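Equipment planning for the next budget round: the Prostolstead bench

Requests for the spring equipment round close at the end of February. Boonmee Thaweesak has gone through the draft for the Prostolstead manipulation bench and asked that the main items be set out for the other groups before the figures are fixed. Several of you are drafting similar requests, and the same few lines tend to be missing from all of them.

The bench is used for recording demonstrations with hand-held grippers. An operator works a gripper in each hand, and the recordings go to the group that trains the arm policies. The request covers a second bench of the same type. It does not cover arms, which sit under a separate capital line and will be reviewed in the fall. 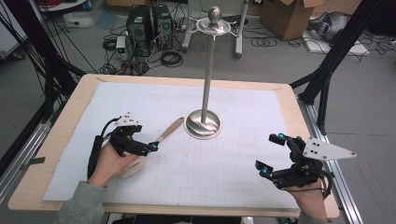

The quote from Kuster for the frame and rails came in at $1175. That price includes cut aluminum profile, corner brackets and feet. It does not include the tabletop or assembly. Istitz quoted $1000 for the same drawing, with a lead time of 11 weeks against 30 days from Kuster. The draft goes with Kuster. A bench that arrives late still takes up floor space and staff time, and the difference in price is small next to either.

Computing should be entered as its own line. In the first request it was folded into "bench, complete," and the finance office sent it back. List the recording machines, storage and power distribution separately, and state who will maintain them. Cable is a consumable. It wears at the connectors and at the points where it flexes, so please budget spares for each gripper and do not plan on borrowing from the other bench.

Grippers are the item most often underestimated. The price of a pair is only the starting point, and the request should also carry pads, fasteners, bushings and a spare set of linkages — the parts that take the load.
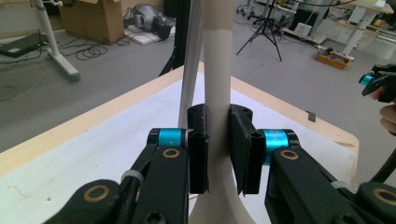
Spare parts should be ordered by wear, and the reorder level set for each part by itself. Pads come first on that list, as they meet every object the operator picks up. The ones closed on the white column already carry faint gray scuffs, and that is the sort of surface mark to write down at inspection, with the date, so that a replacement rate can be worked out from records. Bushings and hinge parts go on a slower schedule. Cable ties cost next to nothing but should still be on the order, as the cable has to stay fixed to the linkage.

Test objects need a line too. Grorkora, the shared object library, can lend common items for short periods, but anything that will be handled daily should be bought outright and in duplicate. Tall and narrow objects are worth including, along with polished metal and plain light surfaces. Each of these asks something different of the grip or the cameras, and a set made up only of boxes will not show it.

Two points on timing. Assembly of the first bench took longer than planned, mostly in squaring the frame and routing cable, and the new request allows staff hours for both. Calibration hours are listed apart from assembly and should be repeated whenever a gripper is rebuilt.

Groups that want the parts list as a starting template can get it from Boonmee Thaweesak. Please send changes to quantities as a marked copy, with the old figure left in place beside the new one.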